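Folero household words list, README 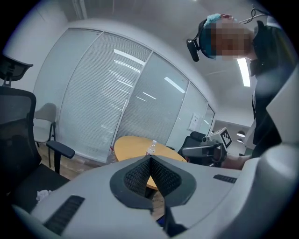
Folero is a word list. 827 entries, everyday household and workshop talk, each one with a short definition and one or two sample sentences the way a person would say them out loud. Started as a handout for evening English classes, got out of hand. Entries cover kitchen stuff, tools, furniture, laundry, small repairs, colors, positions (over, under, leaning on, etc). Position words were the hardest to write up. "Lean in" for example took three tries, we ended up with "to bring your head and body closer to what is in front of you", like the person leaning in over the workspace, head down. Still not happy with "lean on" vs "lean against". Suggestions welcome.

What's in the folder

words.csv - main file, one row per entry
sentences.csv - sample sentences, linked to words.csv by the id column
notes.txt - usage notes, messy, read it anyway
old/ - first version, kept so people can compare. Don't use it for anything new

Columns in words.csv

id - number, never reused even if an entry is dropped
word - the headword, lower case
part - noun, verb, adj, prep, phrase
level - 1 to 6, see below
def - definition, plain words only
topic - kitchen, tools, rooms, etc
region - blank if common everywhere in the US
checked - initials of whoever read it last

Levels

1 is first-week stuff (cup, door, open). 6 is words a native speaker may have to look up, grommet, escutcheon. Levels were set by Tahmineh Ghaffari from her class records and then argued over by Abbas Shirazi and me. Not scientific. If you need frequency ranks get them somewhere else, we don't have them.

Definitions

All written from scratch. We tried to stay inside a base list of 2,000 common words, the checker script flags anything outside it. Some flagged words were left in on purpose, you can't define "hinge" without getting silly otherwise. Those are marked with a star at the end of the def. Strip the star before you show it to students.

Sentences

Mahsa Moradi wrote most of them. Saeed Rahimi did the tools and plumbing ones. Short, spoken style, contractions are fine. There's no names in them except where the word needs one. If two sentences are given the first one is the easier.

Known problems

- plural forms are missing for most nouns
- "couch" and "sofa" point at each other and niether has a real definition
- region column was only filled in for the kitchen topic
- a few curly quotes survived in sentences.csv, they break some spreadsheet imports
- phrasal verbs sorted under the verb, so "plug in" is at plug. People keep asking
- 200 entries added in August haven't had a second reader yet, the checked column has one set of initials instead of two

Using it

Open it in any spreadsheet program, encoding is UTF-8. For flash cards export word and def only, then filter by level. Levels 1 and 2 together make a decent beginner deck. Please don't machine translate the definitions and pass it back to us as a new version, we got one of those and it took ages to clean.

License

Free for classes and personal study. Credit "Folero word list". If you want to put it in something you sell, ask first.

Fixes

Send the id and the corrected line, nothing else needed. I go through them Tuesday evenings. New words too, but check the list first please, we've been sent "spatula" so many times.

Ardalan Naseri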